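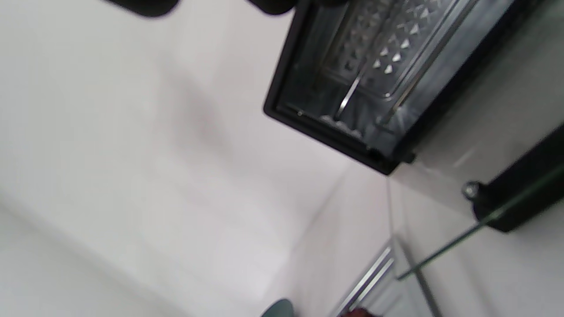
The hall in Dirkby has a cold concrete floor and very good light, and for one weekend every August it is full of people who want to know how well their robots can climb. I went there for the first time as a visitor. Now I go as a member of a small team from Wangate, and I have carried enough heavy boxes from the parking lot to call myself experienced.

Our event is the stair lane. The robot begins on a flat platform, climbs 6 steps, turns on a landing and comes down on the other side by a ramp with loose boards. One run takes 9 minutes at most. The judges count complete trips, and a robot which falls must be put back at the start by its own team, with the clock still running.

From outside it looks simple. The steps are all of the same height, the edges are straight, and the lane is painted in a plain gray. But the landing is narrow, and the turn has to be made with the operator sitting behind a curtain and looking only at the cameras of the robot. The first time I sat behind that curtain, I drove into the side wall with full confidence.

The lane was designed by Kleinschmidt, a small workshop that also builds stages for school theaters. Their idea was that any club should be able to build the same lane at home from ordinary lumber. The plans fit on 2 sheets of paper, and we followed them in our garage over the winter. We made one mistake: our ramp was steeper than the drawing, so all our practice was harder than the real test. I was angry about it then, but I can recommend it now.

Our robot is called Wirnard. It has tracks and two pairs of flippers, and it weighs 30 kilograms with the battery. The front flippers find the first step, the rear ones push, and for a moment the whole body hangs on the edge before it tips forward. This moment is bad for the nerves. If the operator gives too much speed, the robot lands hard and the battery connector opens - this happened to us twice last year, both times on the top step.

For this season we changed the connector and moved the battery lower. We also agreed that the operator may not talk during the climb, which was difficult for me. The new track rubber is ordered, and until it arrives we practice on the old one, mostly in the evenings, when the garage is cooler.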